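The Bed Is the Best Table in the House

Folding clothes is small work, and in our magazine we have never given it a full article before. I think we should have done it sooner. I learned to fold in one country and now I live in another, and I can say that people have strong feelings about it in both.

When I moved to Skamberg I rented a room above a shop that sold buttons and zippers. The room had no wardrobe. I had two open shelves and a bed, and so every piece of clothing passed over the bed on its way to the shelf. At first I was ashamed of this. Later I visited many homes for my work, and I saw that a large part of the world folds on the bed too, also in houses with plenty of tables.

The reason is simple. A bed is wide, it is soft, and a pair of jeans can lie on it with the legs fully open. You can keep the finished piles at the far side and the unfinished heap near your hand, and between them there is still a free place to work. A smooth quilted cover is very good for this, as the cloth slides on it and you can turn a shirt without lifting it. The flowers on the cover also help, in my opinion. It is more pleasant to work over red peonies than over a gray board. 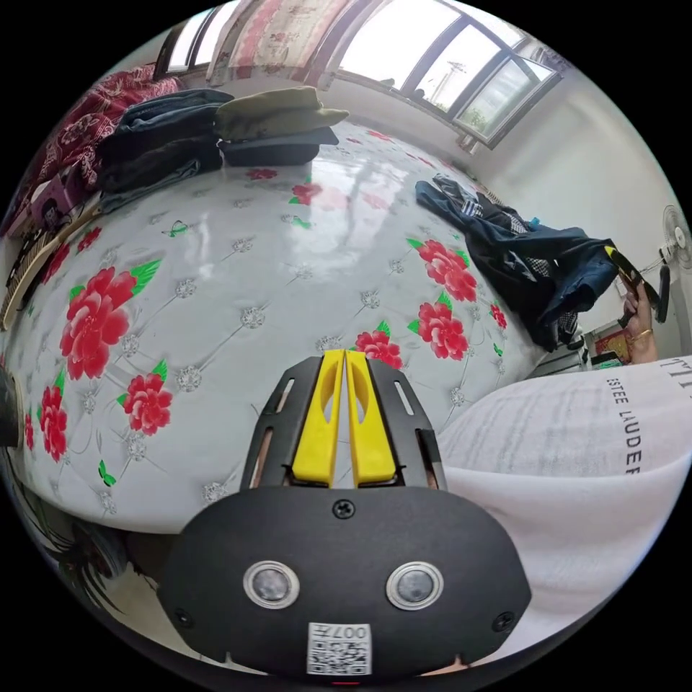

Heavy things first

In the town of Odoi, where my aunt had her laundry, the rule was to begin with the heavy things. Jeans, work trousers, thick sweaters. She folded them in half along the length, then in three, and pressed each one with the flat of her hand. She never put more than 6 pieces in one pile. A higher pile begins to lean, and when you pull out the lowest piece you must do all the work again.

Dark blue clothes she kept together, and olive and brown could lie on top of them. White she kept far away. This was an old habit from the time when the dye came off on everything, but I still do it and my shelf looks calm.

Light things came last, and for them she had less patience. Scarves and thin blouses she rolled. Small things went into a bag with a string. I have tried to fold small things in the modern way, standing in a drawer like books, and after two weeks the drawer was the same as before.

The mattress on the floor

Not every home has a bed frame. In Stevura, a town of low roofs and narrow stairs, I have stayed in rooms where the mattress is the floor, or nearly. You take off your shoes at the door and you are already in bed. For folding, such a room is excellent. You can sit in the middle and put your piles in a circle, and you do not need to walk.

Light matters more than people think. By the window you can see the difference between black and navy, and you find the small stain before you put the shirt away. I open both sides of the window when I fold, also in December, for two minutes at least. The clothes lose the smell of the kitchen and I work faster.

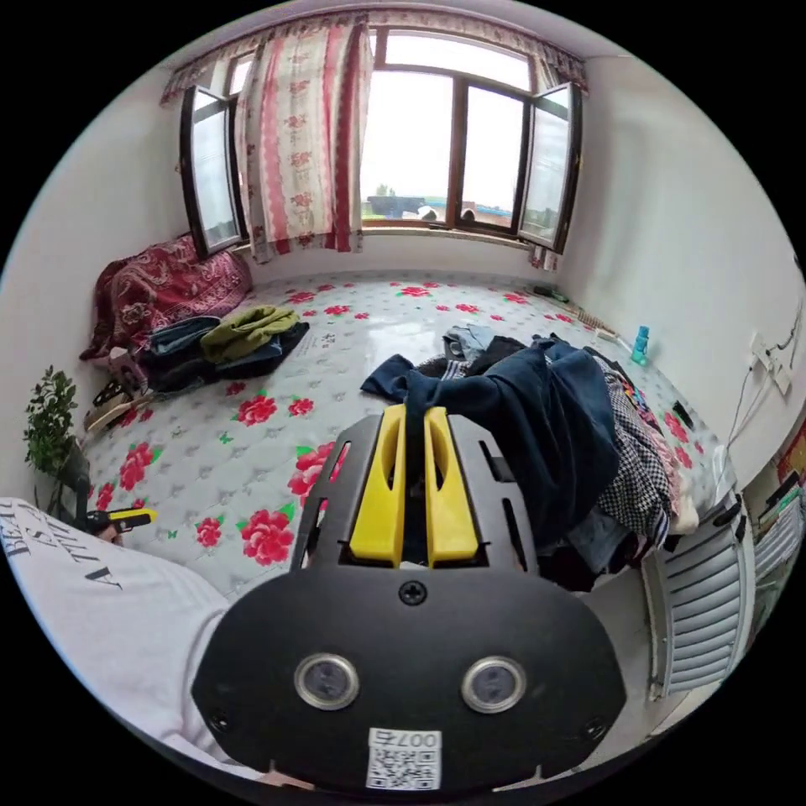 A quilted cover with flowers and butterflies, and the window open on both sides.

When a table is better

I must be fair to the table. For a shirt with buttons, or a dark garment that shows every crease, a hard surface gives a cleaner line. You lay the piece down loosely, you pull the shoulders to the two sides, and only then you make the first fold.

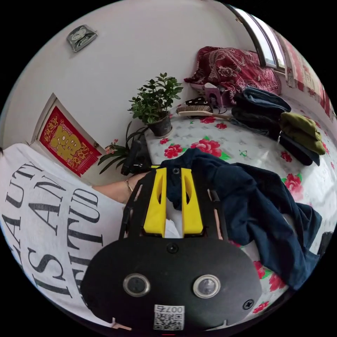

My aunt had a long table from Stullitz in the back of the laundry, and she used it only for customers' things. The family's clothes she folded on the bed upstairs, in the evening, with the radio on. I asked her once which she preferred. She said the table was for money. Then she gave me a pile of towels and told me to do the corners again.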